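Review: The Other Name on the Card, by Kumiko Oshima
Stastesmont, hardback
Reviewed August 29, 2019

Books by the wives and husbands of politicians usually come out for one of two reasons. Either there is an election on the way or the marriage is over. Kumiko Oshima's memoir fits neither. Her husband, Haruto Fukuda, stepped down as mayor of Hullville three years ago, has said he won't stand again, and as far as anyone can tell from the last chapter the two of them are still living in the same house by the bus depot and arguing over the heating.

I picked it up expecting the usual thing and read it over two evenings. It is good in places and slow in others, and the first fifty pages could have lost a third of their length.

Oshima grew up in Plakent, where her parents ran a shoe repair shop, and the opening chapters stay there for a long time. There is a lot about the shop. There is also a lot about her school, her cousins and a flood that got into the cellar. Readers who want the mayor will have to wait, as he doesn't turn up until chapter five, when he comes in to have a heel fixed and leaves without paying. He came back the next day with the money. She says she had already told her mother she didn't think much of him.

The wedding takes up a page and a half. It was in May, it rained, and the registrar got both surnames wrong. She kept her own name afterwards, and that choice runs through the rest of the book. During the first campaign a party agent named Kazuhiro Amano asked her to appear on the leaflets as Kumiko Fukuda "just for the printing". She refused. The leaflets went out with no name under her photograph at all, and for the next few weeks people at the market asked her if she was his sister.

He won that first election by 1182 votes. The second time it was 993, and she is frank about how that felt at home. She writes that he was silent through supper and then cleaned the oven at midnight. I liked these parts best. She has a good ear for how a household sounds when one person in it is being talked about by strangers, and she doesn't make herself look patient when she wasn't.
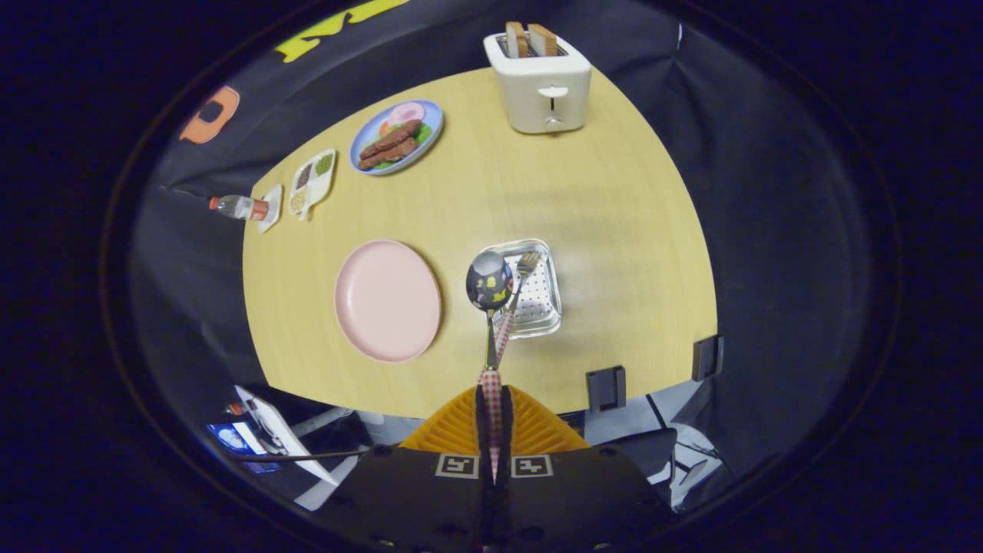

Chapter nine is about entertaining, and it is the one most people will talk about. Fukuda was expected to have councillors and local business people round, and nobody had told Oshima that some of this could be charged to the mayor's office. She paid for the first year of dinners out of her own wages from the dental surgery. Very little in the house matched. She would lay a plain silver fork next to whatever spoon came out of the drawer, and I can picture one like the spoon in the photo going down beside it, with its black bowl and those little yellow, red and white shapes. One guest, the wife of a developer, wrote to thank her for "such a relaxed table". Oshima kept the letter and prints it in full. She also gives the menu for each dinner, which is more than I wanted to know, although the account of the fish pie is worth having.

The chapter on the press is weaker. She was upset by a run of stories in the local paper about a trip to the coast, and she goes back over them day by day, with receipts. It may well be that she was treated badly. The trouble is that most readers outside Hullville will never have heard of the trip, and by the end I knew a good deal about hotel parking and not much more about her. An editor should have stepped in here. The same goes for the section on the swimming baths, which reads as though it was written for the council minutes.

She is careful about the children, who are called only "the elder" and "the younger" throughout. That is their right and hers. It does make a few passages hard to follow, mainly the one about the broken collarbone, where I had to go back twice to work out who had fallen off what.

Her friend Roya Jafarzadeh appears often and is the funniest person in the book. The two of them shared lifts to work for years, and Jafarzadeh's views on the mayor's ties, speeches and driving are reported at length — I suspect with her permission. There is also a short and rather sad part about another woman in the town, Kumiko Chiba, who kept getting the mayor's wife's post and abuse by telephone on account of her first name. Oshima went to see her to apologise. They didn't become friends, and she says so.

People looking for political secrets will be let down. There is nothing on how the housing vote was won, and Amano drops out of the story after the second campaign with no explanation. Fukuda himself stays slightly out of focus. We learn what he eats and what he's like with a cold, but she seldom says what he believes, and I wondered if she thought that was his book to write.

The hardback is well made, with clear type and a ribbon. The photographs are bunched together in the middle and two of the captions are swapped. There's no index, a nuisance in a book with so many councillors in it.

I would borrow it first. If you live in or near Hullville you will probably want your own copy, and you'll know more of the names than I did. For everyone else, start at chapter five, read through to the end of nine, and go back to Plakent afterwards if you find you like her company. I did go back, and the cellar flood was better the second time.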